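Merkero Grasp Kit, second release: a review

The Merkero kit is a training recipe and a set of scripts for teaching an arm to pick and place kitchen things from a small number of demonstrations. The method behind it was written up by Heriberto Villalobos, and its main claim is that 200 demonstrations can do the work of 1000 if the wrist view is weighted more heavily near contact. I ran it on our own table with a two-finger gripper. 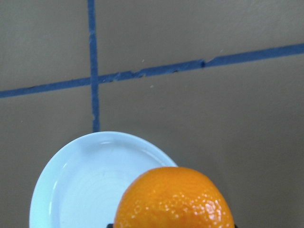
Category: Robot learning / Small-data methods

Setup took most of an afternoon. The scripts install cleanly, but the calibration step expects both camera streams to start together, and ours did not until I edited the config by hand. Fruit was my main test. An orange is a fair choice for this -- it is round, and the fingers block part of the view just when the policy needs it most.

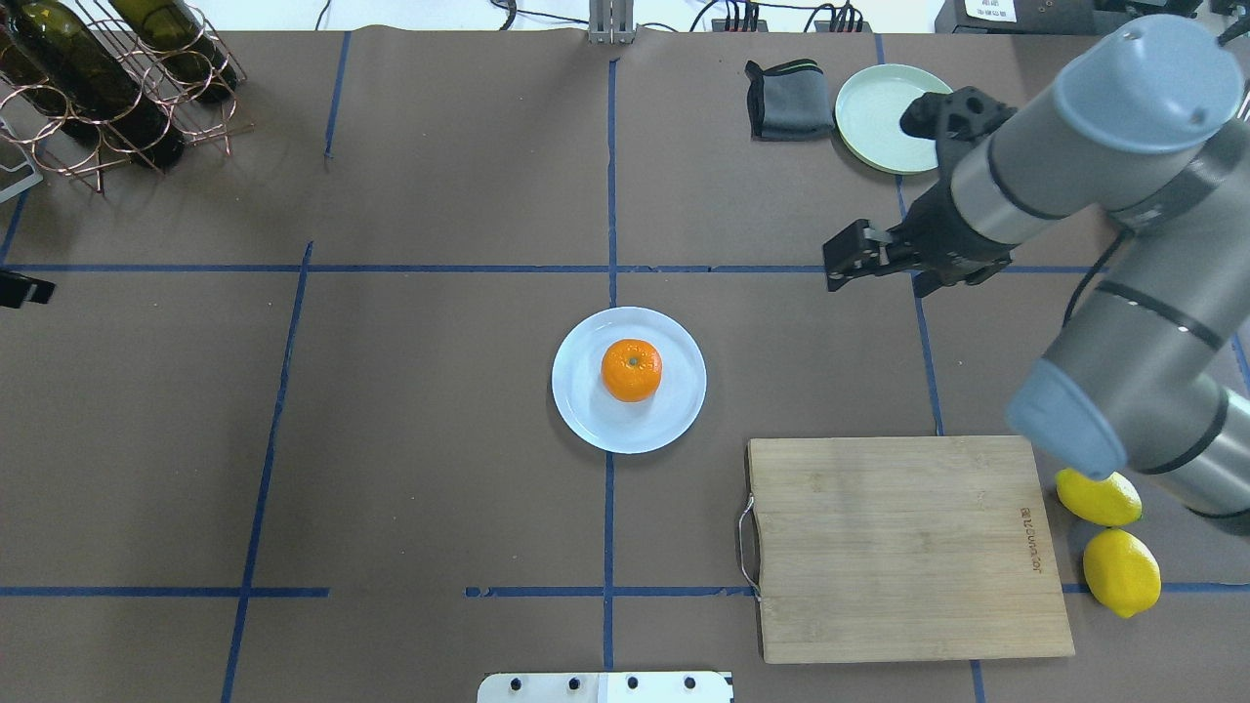 Ayala, 31 July 2023

I ran 156 trials with the weighting on and the same number with it off. With it on, the arm missed 13 grasps. With it off, it missed almost twice that. The gain is real on my table, but smaller than the one in the write-up, and it shrank again when I moved the plate to a new spot.

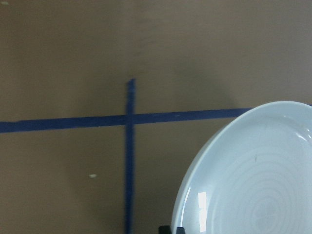 Placement is where the kit is weakest. The weighting fades out too early on release, so the arm lets go with little correction. Glossy dishes make this harder, and glare on a pale plate like this one, with its bright patch on the inner wall, is the sort of thing I would want in the training set. The Drolby baseline handles release better but needs far more data. A fix is promised for September. Until then I would use Merkero for picking and keep another policy for putting down.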